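Humanoid policy does great in our eval, falls apart when a person stands at the table. Is this a known result or did we mess up the method?

Posted by kurna_lab_rat in Robot Learning > Evaluation

Hi all, long-time reader, first question, sorry if it's a rambling one. I'm the junior person on a small project (we call it Fumwood, don't ask) where we train a full-size humanoid on tabletop handover tasks from teleop demonstrations. Nothing exotic: behavior cloning, action chunks, head camera plus joint states.

The thing I'm trying to figure out is our evaluation. We run 30 trials per condition. With nobody at the table, object already placed, we get 27 out of 30. I was thrilled! Then we ran the same task with a person standing at the near end of the table, not touching the object, just being there, and we got 10 out of 30. Same weights, same table, same lighting as far as I can tell.

The failures all look alike. The arms come up, the hands get to the far edge of the table, and then it kind of dithers. It'll hold both hands close together at the edge until the time limit runs out, and we score that as a fail. 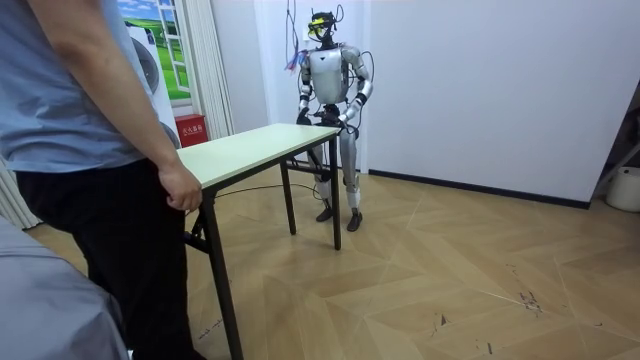
What I already tried

- Moving the person closer and farther away. Closer is worse, but even all the way at the end of the table it hurts.
- Swapping who stands there. No clear difference, though I'll admit we only have three people to swap.
- Masking the person out of the camera image. Helped a little, but the masks flicker and I don't trust the numbers.
- Retraining with a different seed. Same story.

My demos were nearly all recorded with the operator out of view, so I suspect that's the problem, but my supervisor wants to write it up as "the policy is sensitive to human presence" and I'm nervous about that wording. Is there a standard way people test this? And is 30 trials enough to say anything?

Posted by bindberg_arms

Oh boy, I've lived this one. We had the same collapse on a two-arm setup last November and I spent weeks blaming the network before I looked at my own training data properly.

Your suspicion is the right place to start. If the policy almost never saw a person in the demos, then a person is just a big patch of strange pixels. You can't tell from your two conditions whether it's reacting to a human or to anything large and new at that end of the table. So before anybody writes "human presence," add a control: put a coat rack there, or a tall cardboard box with a shirt on it (ours wore a hoodie and scared the cleaning crew). If the box drops your success rate as much as the person does, your claim is about visual shift and you should word it that way.

The other thing I'd do is interleave. Did you run all the empty trials first and then all the person trials? Please say no. On our rig the shoulder calibration drifted over a long session and whatever condition we ran last always looked bad. Shuffle the order, write the list before you start, and stick to it even when it's annoying to keep walking in and out.

As for the trial count, 27 versus 10 out of 30 is a huge gap and you don't need fancy statistics to believe something is going on. Where 30 will hurt you is in the smaller comparisons, like your masking test or near versus far. Put intervals on everything and you'll see which ones overlap. I'd also quit scoring only pass and fail. Log how far each trial got: arms up, hands at the edge, contact, lift, release. Your dithering would show up right away as a pile of trials stopping at one stage, and that's a much nicer figure for the paper too.

For the fix, we recorded a fresh batch of demos with somebody standing in different spots, some of them shifting around or resting a hand on the table, and mixed them in with the old data. It got us most of the way back. Keep at least one person out of training completely so you can test on them afterward.

Posted by pawlowska_fan

Just use a bigger model lol. Or crop the camera.

Posted by slowgripper

I wouldn't crop if it's a handover task, you're going to need the person in view sooner or later.

One small thing to add to the long answer. Check your start poses. When we have someone at the table, our operator tends to park the arms a bit farther back without noticing, and for a cloned policy that can be enough to knock it off course. Reset to the same joint angles by script in both conditions and see if the gap shrinks. It took me one afternoon to set up and it explained a chunk of ours, though the rest was the demos, same as bindberg_arms.

Also, have a look at what happens if you make the time limit longer. Some of our "stuck" runs finished on their own, and I'd want to report those separately from the ones that never move again.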